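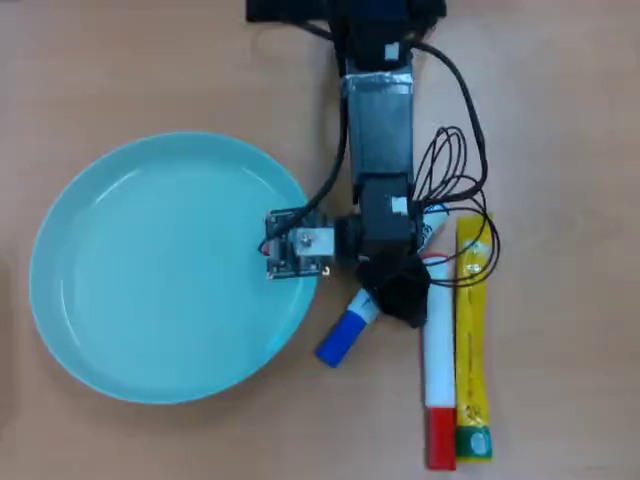
Print | E-mail

Progress report, Wunlow pick software
To: Nurhan Kırmızıgül, Gornley
From: Yao-tsung Tsao
September 11, 2021

Short one, demo prep is eating the week. Money and hours on plan, see sheet.

Control
New joint limiter is in. Wrist overshoot mostly gone, still some buzz when the arm holds low over the table. Hsin-yi rewrote the command queue so stale targets get dropped, no more late jumps. Loop runs at 80 Hz, will stay there until the serial code is cleaned up.

Perception
679 episodes logged, 568 usable. Rest thrown out for bad timestamps, our bug, fixed in the recorder now. Labels done for plate, glue stick, tubes and snack packets. Glossy plate rim still gives false edges, Abdul-Rahman is trying a mask. Thin packets next to a tube sometimes come out as one object.

Close view of a tube in the fingers, motion blur like this is what the grasp check has to live with. Printing on the tube no use as a feature at this bluriness, so we use the outline and the blue stripe only.
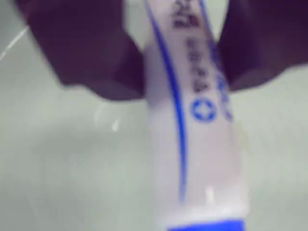
Planning
4 open tickets. Worst is the planner picking an approach that ignores the cable loop by the wrist. Tin-yau has a keep-out volume half writen, merge next sprint.

Need from you
- OK to move the Palacios milestone to end of September
- answer on the second license

Yao-tsung

Print | E-mail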